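Rallow Garage Notes
Small Garage, Plug-In Car: Tips From Readers and Me

Posted September 23, 2020 by Yesenia Lozano

Quick one this week. Cold weather coming, lots of mail about charging in the garage, cables, dead little batteries, tires. Putting it all in one place. No particular order. 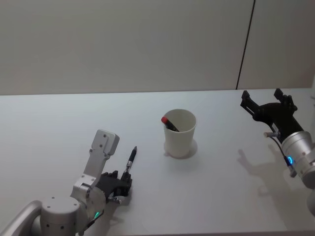 Word count: 1019

CABLE

Hang it. Floor is the worst place for it. You drive over it, you drop a jack on it, it picks up grit and then the grit goes in the plug.

Big loops, not tight ones. If it fights you, let it go the way it wants to go. A cold cable is stiff, so don't yank it straight, walk it out.

Best hanger I've had is a garden hose hanger, the wide curved kind. Mine was $13. Into a stud, please. Drywall anchor held one winter and then I had a hole and a cable on the hood.

Hang the plug end face down, or in a holster. Water runs out, dust stays out. No holster? Liliana D'Amico uses a short piece of PVC elbow screwed to the wall, open end pointing down. Looks fine painted.

Wipe the cable with a damp rag every couple weeks. Outside of the cable only. Nothing wet near the pins, ever. If there's dirt in the connector, unplug the wall end first, then a dry soft brush.

THE OUTLET

Using a regular outlet? Feel the faceplate after an hour of charging. Warm, okay. Too warm to keep your hand on, stop and get an electrician. Same if the plug slides out with no effort. Worn outlet. They're cheap, the call-out isn't, still do it.

No extension cords. I know. I get this question every single time. Read the booklet that came with the charger, it says the same.

Don't plug the freezer in on the same circuit. Ask me how I know (a lot of thawed chili).

PARKING SPOT

Tennis ball on a string, touching the windshield where you should stop. Old trick, still works. Check that the trunk clears the garage door too, hang the ball after that, not before. Did it backwards the first time.

Pool noodle cut lengthwise, stuck to the wall where the car door hits. Two strips if you have kids in the back, one is never at the right height.

Strip of bright tape on the floor where the charge port lines up. Sounds silly. Saves you re-parking at 11 at night.

THE LITTLE BATTERY

Lots of people don't know the electric ones have a regular 12 volt in them too. Runs the locks, lights, screens. If that one's flat the car can sit there with a full main pack and not even open the door for you.

Learn where the mechanical key is. It's in the fob usually. Then learn where the keyhole is, sometimes under a cap. Do this on a sunny afternoon in your own driveway.

Going away for a month: look up what your manual says about leaving it plugged in. They differ. Lakmal Thambiah came back from a long trip to a dead 12 volt with the app open on his phone the whole time. He'd been checking it twice a day. All that waking up is not free.

Before you buy a replacement, write down the size, and which side the posts are on. Take a picture of the label. I got the wrong one home and had to go back. 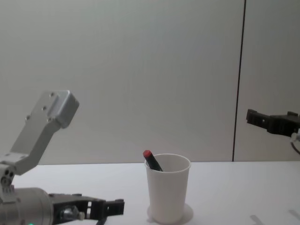 Drilled and brushed aluminum.

SCREWS AND BRACKETS

For wall brackets, holsters, shelf stuff.

Pilot hole first. Always. Wrap tape on the drill bit at the depth you want and stop at the tape.

Start all the screws by hand, none of them tight, then go round and snug them. Tighten one all the way down first and the last hole wont line up.

Aluminum bracket, steel screws, damp garage: dab of anti-seize or you'll be drilling them out in a few years. Stainless looks nicer but it doesn't let you skip this.

Stripped screw head? Wide rubber band under the driver, push hard, turn slow. Works maybe half the time. After that, extractor.

Leftover screws go in a bag taped behind the bracket itself, or inside the cover. Not in the jar. Stuff goes in the jar and that's the end of it.

TIRES

These cars are heavy. Tires wear faster than you think, insides especially. Turn the wheel full lock and look with a flashlight.

Check pressure in the morning before driving. Number is on the door jamb, not on the tire. I start doing it every other week from October, since the first cold snap always sets off the light.

Swapping winter wheels at home: know your lift points before the jack goes anywhere near. Battery is under the floor on most. Hockey puck with a slot cut in it makes a decent pad, unless yours takes a special one, check. Jack stands every time.

Mark the wheels when they come off. Chalk on the inside, LF, RF and so on. Chalk marks on the tread don't last.

FLOOR, MATS, SMELL

Salt puddles: shop vac, then warm water with a splash of white vinegar on the mats, rinse. Keep the vinegar off bare concrete, it etches.

Boot tray from the hall closet fits in a lot of trunks. Wet groceries, muddy shoes, leaky jug of washer fluid.

Musty vents? Cabin filter first. Mine's behind the glove box, took ten minutes and some language. Check the arrow for airflow before you shut it all up.

Preheat while it's still plugged in. Warm seats, and the heat comes out of the wall. Garage door up an inch or down, doesn't matter, no exhaust. But if the other car in there is a gas one, pull it outside before you start it. Every time.

READER MAIL

Jovita Serrano: keeps an old bath towel rolled up by the charge port side, kneels on it for tires, wipes door sills with it after. Good.

Wálter Cuervo wants to know if he can shorten his charging cable himself. No. Coil the extra.

Somebody asked about those stick-on cord clips, the Rorix ones. Fine for a phone cord. Not for this, too heavy, they let go in the night and scare the dog.

More when I get to it. Wiper post is next, send me your streaky ones.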